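About Paju

Paju is a small language school for adults. We teach Estonian and Latvian to people who already have jobs, families and too little sleep. We do not promise fluency in 47 days, or in any other number of days, and we are suspicious of anyone who does.

Most people find this page after trying something else first. An app, usually, or a stack of flash cards, or a weekend course with a certificate at the end. We have looked at a lot of these and a few are decent. The rest sell you the feeling of having studied. You can get very good at tapping the right picture of a loaf of bread and still freeze when a baker asks whether you want it sliced.

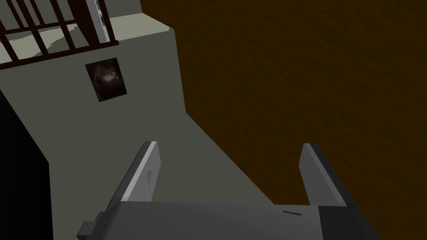
We are also wary of our own trade. Language schools like to say that their method is based on research, and when you ask which research, the answer gets vague. Ours is based on reading old textbooks, stealing what works from them, and dropping exercises that students quietly stop doing. That is less impressive on a brochure. We would still put it up against most of what we have seen.

How we started

Ojārs Rätsep and Uldis Rozīte met as teachers at a larger school called Hulano, where the classes were full and the homework was mostly filling in blanks. They argued about case endings for a long time. Ojārs thought students should see all of them early. Uldis thought this was a fine way to scare people off. They still disagree, and the Estonian and Latvian courses are built differently as a result.

The first Paju class ran in June with 6 students. Two dropped out before the end, which we mention mainly to show that we keep track. Both said the pace was too slow. We thought about it and left the pace alone.

What a course looks like

A course has three parts, and you can stop after any of them without a phone call from us asking why.

Lorine is the beginner part. You learn to introduce yourself, complain about the weather, buy things and get out of a conversation politely. There is grammar in it, but we bring it in when you need it to say something.

Arken is the middle part, and it is where people get stuck. You know enough to understand that you are making mistakes and not enough to stop making them. Anyone who tells you this stage can be skipped is selling a shortcut. We spend it on long, dull, useful conversations about ordinary subjects: rent, relatives, a broken stove, why the meeting was moved.

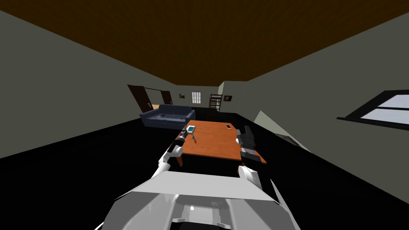 The last part has no name, because we could not agree on one. You read whole articles and short stories, and you write a page a week that a teacher marks up by hand. Expect a lot of ink in the first few weeks.

What we don't do

We do not give out badges, streaks or points. We do not test your "learning style" — we have yet to see a convincing reason to. We do not guarantee that you will pass an official exam, though we will tell you plainly if we think you should wait before paying for one.

We also don't use the phrase "native-like." Plenty of people live full lives in a second language with a strong accent, and we would sooner spend the hour on your verbs.

What students say

We don't print star ratings. People who bother to leave them are either delighted or furious, and neither mood says much about the teaching. We do ask everyone for a few lines when they finish, and we don't pick only the kind ones.
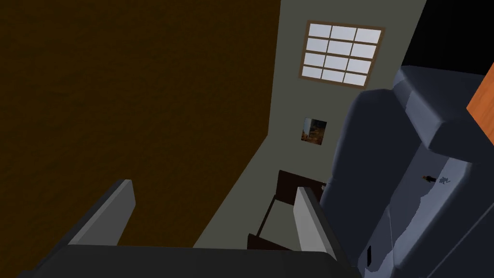
One student from the Latvian course wrote that the first month felt like being handed a bag of endings with no words to put them on, and that she nearly quit over the homework. She added that she can now argue with her mother-in-law, "who talks faster than anyone on your recordings," and that we should record faster people.

She had a point about the recordings. Uldis has been redoing them, and the new ones are quicker and have more mumbling in them.

Joining a class

Write to us before you sign up and tell us what you want the language for. "I just like how it sounds" is a perfectly good reason. If a different school would suit you better, we will say so. New groups open when there are enough people at the same level, and you can sit in on one evening class before you pay for anything.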